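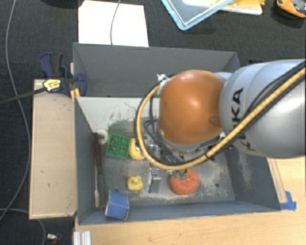 Brazo robótico sobre la caja de trabajo, con juguetes y otros objetos de uso corriente. Jornada de puertas abiertas del laboratorio Golob.

Informe de visita al laboratorio Golob
Ridine, 16 de septiembre de 2021

Una delegación del área de Formación Técnica de Kudutach asistió a la jornada de puertas abiertas que el laboratorio Golob organizó en su sede de Ridine. El presente informe recoge el desarrollo de la visita y las cuestiones de interés para el plan de equipamiento del próximo curso.

Recepción y presentación

La responsable del laboratorio, Iveta Říha, recibió a los asistentes y expuso las líneas de trabajo del centro, dedicado a la manipulación de objetos sueltos mediante brazos industriales. Según indicó, el laboratorio dispone de 217 metros cuadrados en la planta baja del edificio y de tres puestos de ensayo, dos de los cuales permanecieron en funcionamiento durante la jornada. El tercero se encontraba en fase de montaje y se visitó al término del recorrido.

La presentación se prolongó más de lo previsto a causa de las preguntas del público, por lo que el grupo de Kudutach accedió a la zona de ensayos con cierto retraso respecto del horario comunicado.

Demostración en el primer puesto

El primer puesto está destinado a la recogida de piezas en una caja abierta. El brazo trabaja desde arriba y los objetos se depositan sin orden establecido. Entre ellos figuraban un patito de goma amarillo, un bloque azul, otro verde con relieves en una de sus caras y un utensilio alargado con el extremo en forma de cuchara. La selección responde al propósito de reunir formas y superficies dispares: el personal del laboratorio explicó que un objeto alargado apoyado casi en vertical contra la pared de la caja plantea dificultades muy distintas de las de un juguete redondeado situado en el centro.

El laboratorio trabaja con un catálogo de 77 objetos, numerados e inventariados, que se renueva cada mes de enero. Las piezas deterioradas se retiran y se sustituyen por otras de características semejantes. A petición de los asistentes, la señora Říha facilitó los criterios de selección, que se incorporarán al expediente de esta visita.

Se prestó especial atención a la disposición del cableado. Los cables negros discurren junto a una manguera de color amarillento a lo largo del brazo y van sujetos con una brida negra. La manguera forma un bucle en torno a la articulación naranja. Preguntado por el mantenimiento de este conjunto, el técnico de turno señaló que se revisa al comienzo de cada semana y que el desgaste de las mangueras constituye la partida más frecuente de gasto menor. Nuestra delegación solicitó la hoja de revisión, que resulta aplicable a los equipos del taller de Kudutach.

Segundo puesto

En el segundo puesto se mostró la clasificación de envases ligeros, desarrollada en colaboración con la empresa Plellcombe. La sesión fue más breve y se limitó a una explicación del procedimiento de registro de incidencias. Cada parada se anota con su causa, la hora y la persona que autoriza la reanudación. Los datos de explotación no se facilitaron, al estar sujetos al acuerdo entre ambas entidades.

Seguridad y acceso

Los visitantes siguieron las demostraciones desde una zona delimitada y acompañados en todo momento por personal del centro. Se informó de la ubicación de las paradas de emergencia antes del inicio de cada sesión. La delegación considera adecuado este protocolo y propone adoptarlo en las visitas escolares que recibe Kudutach, con la salvedad del tamaño de los grupos, que en nuestro caso deberá ser menor por las dimensiones del taller.

Acuerdos y actuaciones pendientes

El laboratorio Golob remitirá a Kudutach la relación de objetos del catálogo y la hoja de revisión del cableado. Kudutach enviará, por su parte, el programa de prácticas del ciclo superior, a fin de estudiar la acogida de alumnado en los puestos de ensayo.

Queda pendiente fijar la fecha de una segunda visita, de carácter técnico, una vez concluido el montaje del tercer puesto.

Área de Formación Técnica, Kudutach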